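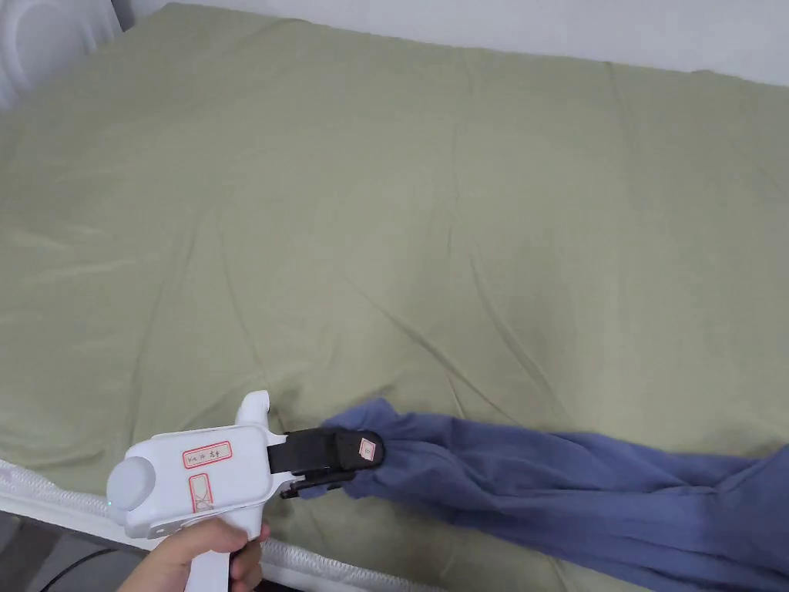

Speaker Notes: Comparing Two Hand-Held Grippers on Soft Goods
Preslow Workshop on Manipulation Hardware, afternoon session

Slide 1. Opening

Good afternoon, and thank you to the organizers for including this work in the hardware session. The talk covers the comparison of hand-held grippers carried out at the Siltholm laboratory in the spring. The work was done under the joint program with Bittencourt, and the results have been shared with the partners.

Time allowed is 31 minutes with questions. Please hold longer questions to the end. Short ones about terms may be asked at any point.

[Pause. Check that the clicker works before moving on.]

Slide 2. Why cloth, and why a bed

Most gripper comparisons presented at this workshop in past years used rigid objects on a table. Those tests are easy to repeat, and they say little about household linen and clothing. The program's end users handle garments, and they often handle them on a bed. A mattress gives under the hand. A sheet moves with whatever is pulled across it. Both effects are absent on a bench, and both changed the order in which our finger designs placed.

The laboratory therefore adopted the bed as its standard test surface. The operator stands at the side and works at mattress height. For the camera trials the operator also wears a head-mounted camera, so that the view recorded is close to the view used to make each decision.

Slide 3. The two finger sets

Two finger sets were compared on the same body. The first is the Jerneck set, with a wide upper jaw and a narrow lower one. The second is the flat set that came with the earlier Siltholm build, in which both jaws have the same width. The body, the handle and the trigger travel were held constant.

Points to make aloud:
The wide jaw spreads the load over more cloth and leaves fewer sharp marks.
The narrow lower jaw slides under a hem more readily than the flat one.
The flat set closes more evenly and is easier to line up by eye.

[If asked about cost, refer to the handout. Do not quote figures from memory.]

Slide 4. Protocol

Each trial begins with the garment dropped on the bed in a heap. The operator takes hold of one end, then the other, lifts until the cloth is clear or nearly clear of the sheet, and holds for a count of 3. A trial is marked as a slip if either end leaves the jaws before the count is finished. It is marked as a drag if the sheet is pulled out of place far enough to need resetting.

In all, 353 trials were recorded. Operators changed over at fixed intervals. The order of finger sets was set in advance and was not known to the person scoring the recordings.

The single-handed trials deserve a word of their own. With one gripper, the usual approach is to pinch a gathered bunch of fabric and draw it sideways. The bunch holds well. The trouble is in what the operator can no longer see, namely where the sleeves and hem have gone once the fabric is gathered. Several scorers noted that a secure grip and a useful grip were two separate matters, and the scoring sheet was revised to record them in separate columns.

Slide 5. Two-handed work

With a gripper in each hand the cloth can be held under tension, and tension shows the operator a great deal. Folds line up along the direction of pull. Loose material rises between the two holds. An operator with some practice reads those folds and chooses the next hold from them.
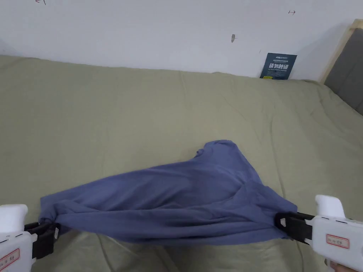 The difficulty lies in the twist. When the two ends are taken at different angles, the lower edge of the garment winds into a cord and stays wound until one side is released. The controller cannot correct this, as it governs only the opening of the jaws. The correction has to come from the wrists. Operators using the Jerneck fingers released and took hold again more often, and they reported that doing so was less trouble with the narrow lower jaw. Operators using the flat set tended to keep their first hold and work around the twist.

It is the view of the laboratory that the first habit is the better one for recorded data. A release followed by a clean second hold is easy to mark in the recording. A slow struggle with a twisted edge is hard to divide into steps, and two scorers will seldom divide it in the same place.

[Allow a moment here. This is the point most likely to draw a question.]

Slide 6. Camera placement

The head camera was compared with cameras mounted on the grippers themselves. The gripper cameras gave a closer view of the jaws but lost the rest of the garment as soon as the cloth rose in front of the lens. The head camera kept both hands in view for longer, provided the operator looked down at the work. Operators who glanced away at the timer lost it. The timer was moved, and the problem became rare.

The laboratory now records from both positions. Where only one camera can be supported, the head position is preferred for two-handed work on a bed. For single-handed work the question remains open.

Slide 7. Limits of the comparison

The results apply to soft, medium-weight garments. Stiff cotton and denim were not included. Thin synthetics were tried briefly and set aside, and no claim is made about them. The mattress was the same throughout. A firmer one may reduce the number of drags for both sets.

Wear on the finger padding was also not studied. Fingers were replaced on a fixed schedule, so a site that keeps its fingers longer should expect different slip counts.

Slide 8. Next steps

The Siltholm laboratory will carry the wide upper jaw forward and retire the flat set for garment trials. A shorter version of the lower jaw is in preparation and should be ready for testing in December. Bittencourt will repeat the two-handed protocol at its own site, with its own operators and bedding.

Groups that wish to use the protocol may ask for the scoring sheet and the drawing of the jaw mount. Requests should go through the workshop desk at Preslow.

[Leave this slide up during questions. Return to Slide 3 if the discussion moves to jaw width.]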